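Omdale Community Kitchen: progress report on the low-cost meal planning course
5/13/26

Dear Merike Kļaviņa,

Thank you again for your patience while I pulled this together. You asked for an honest picture of the first term, and I'm happy to say most of it is good news. We started in February with 23 households signed up, and 22 are still with us, which is more than I dared hope for when the weather was so miserable and the bus was running late every other evening.
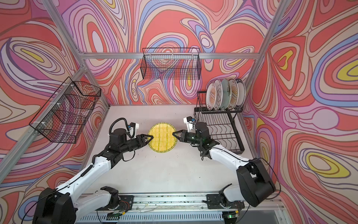 Our dairy-free menus took longer to write than I promised you. Justinas Rozīte wanted every dinner to be cooked with one pot and one pan, and he was right to hold out for it, because many of our families have very little room. It also made me think harder about how the food gets to the table, and a round yellow woven mat like the one shown would do nicely under a pot of lentil soup. We now have 5 weeks of dinners finished, all priced at the ordinary supermarket, with a shopping list for each.

The lunches are behind. Laimutė Jõgi tested the bean spreads at home and found two of them too dry to pack for work, so she is redoing them with more oil and a little lemon. I would sooner send them out late than have people give up on them — and I think you'd agree if you had tasted the first batch!
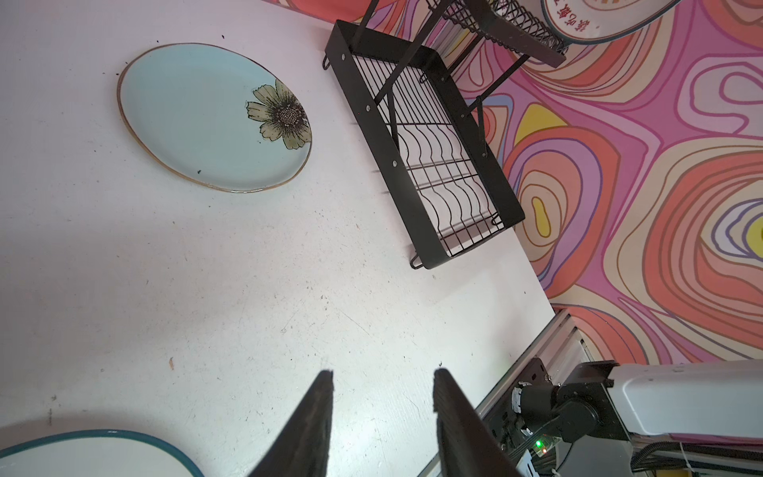 Spending is on track. The average grocery bill for a family of four came to $54 for a week of dinners, a bit higher when peppers went up. Next term we'd like to add breakfasts, and I'll send the costs for those separately.

With warm thanks,
Gunārs Jaunzems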